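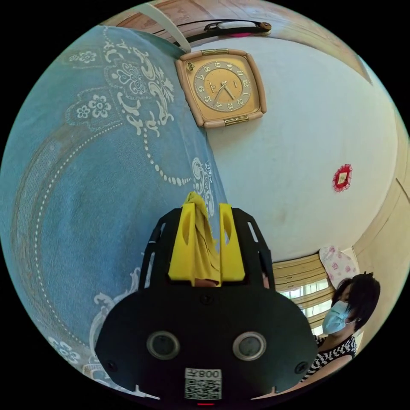 Week 2 - paper and printmaking, notes

Relief first, intaglio after the break. Relief = ink sits on the raised part. Intaglio = ink in the grooves, needs a press, damp paper.

Edition numbers: 2/10 means second print of ten. Artist's proofs are seperate, marked A/P. Pencil only, never pen.

Read the Lehtinen essay before next class, skip the part on framing. Slides from the Bramham show are on teh course page. Sketchbooks due 2018-06-21, hand to Suleiman Sani.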